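Fitting the Larley sliding doors, part two: the bottom track

August 25, 2026

The top track went up without trouble, so most of this post is on the bottom one. The opening is in the back bedroom and the floor runs out of level by 7 mm from left to right. Larley's instructions allow for 3.

I looked at two ways to deal with it. The first was to pack the low end with plastic shims under the track. The second was to scribe a strip of hardwood to the floor and screw the track to that. I went with the strip. Shims leave gaps between the points of support, and the track is thin aluminum that flexes when a loaded door rolls over it.

The strip is 80 mm wide, which leaves a small lip in front of the track. I planed it to a taper, checked it with the long level, and fixed it with countersunk screws every 400 mm. The track then went on top with the screws supplied.

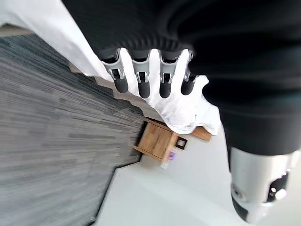

Four fingers with black tips, side by side.

Setting the doors took longer than expected. Each one has an adjuster at the foot of both side rails, and a full turn clockwise raises that corner. Set the back door first. Once the front one is in, you can't reach the rear adjusters without lifting it out again, which I did twice.

The soft-close unit is a Stalberg and not the one in the Larley kit. The body is 10 mm longer, so the trigger had to move inward by the same amount. The existing slot in the top track covers it. No drilling was needed.

Still to do: the brush strip on the left jamb, and the inside shelves. I have a price from Sjöberg for the shelves in birch ply and am waiting on a second from the yard in Cerumthorpe. The drawers can wait until the shelf heights are settled.

Filed under: storage, bedroom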